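Tindmont Parents & Neighbors Association
Minutes, August meeting

Started 7:10, library annex (side door, front was locked again). Ysaline Le Goff chairing, Aurelia Bühler taking notes. Quorum yes.

July minutes
Approved with one fix — the drainage vote was tabled, not passed. My mistake.

1. Crosswalk at Claltden Road
Town came back with a maybe. They want a traffic count before they'll pay for flashing lights. Count has to be on a school day so nothing until classes start. Long discussion on whether a painted crosswalk alone is worth having. Several parents said no, drivers ignore the one by the post office. Ysaline said take the paint now and keep asking for the lights. Vote: ask for both in one letter, paint first.
ACTION: Ysaline to write letter, circulate before sending.

2. Fall book sale
Date still open, depends on the gym floor. School says floor is being refinished and can't have tables on it until it cures. Back-up is the annex but it only holds 60 people per the sign on the wall and last year the line was out the door by ten.
Pricing: keep hardbacks at a dollar, kids' books four for a dollar. Somebody asked about selling DVDs. No, we hauled most of them back to the shed last time.
Boxes in the shed: 89 at last count. Bottom row got damp, need to be gone thru. Bring gloves.
Starico Printing will do flyers at the same price as last year if we get them the file two weeks ahead. We were late last year and paid the rush fee, lets not.
ACTION: Aurelia to call the school re floor. Sorting morning in the shed, Monday, 9 am.

3. Money
Balance is fine. Over $100 still owed to us from the spring plant sale, mostly people who took flats and said they'd pay later. One more round of reminders then drop it.
Question from the floor about moving the account to a bank with a branch in town. Current one closed its Tindmont branch and the drive is a pain. Two people willing to look into fees. Report next time.

4. Drainage by the ball field
Tabled again. Engineer's letter came but only the first page was in the envelope. Asked for the rest.
Mr. Zheng (lot backing onto third base) says water was up to his fence twice this summer and wants it in the minutes. It is in the minutes.

5. Snack stand rota
Still short for the first three home games. Signup sheet went around, came back with two names and a phone number with no name. Whoever you are, call Ysaline.
Discussion of the fryer — insurance went up, nobody wants to clean it, but the fries are most of the take. Kept for one more season. Hot dogs stay. Nachos out, the cheese pump is broken and the part costs more than the pump did.

6. Play corner for meetings
Request from parents of under-fives for something to keep little ones busy on meeting nights. Annex has room along the back wall if the folding chairs move. Ysaline in favor of a play kitchen, light wood and white with a dark gray hood, toy microwave on a shelf. Others worried about storage and about small parts. Agreed a kitchen is ok in principle, no play food smaller than a fist. No budget set.

Style of kitchen under item 6: 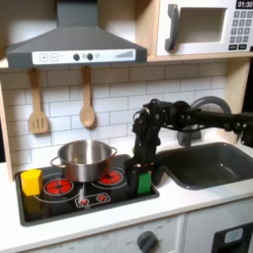
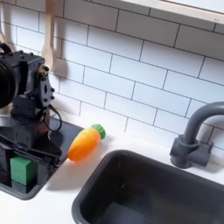
7. Any other business
Lost and found box is full. Going to the thrift store after the next meeting, come look first. One good raincoat in there, kids' size.
Key to the shed: three copies made, only two signed for. Please check your coat pockets.
Request to start meetings at 6:30 instead of 7. Show of hands close, left at 7 untill the clocks change.
Coffee urn needs a new cord. Don't use the orange extension.

Closed 8:50. Next meeting same place, use side door.
A.B.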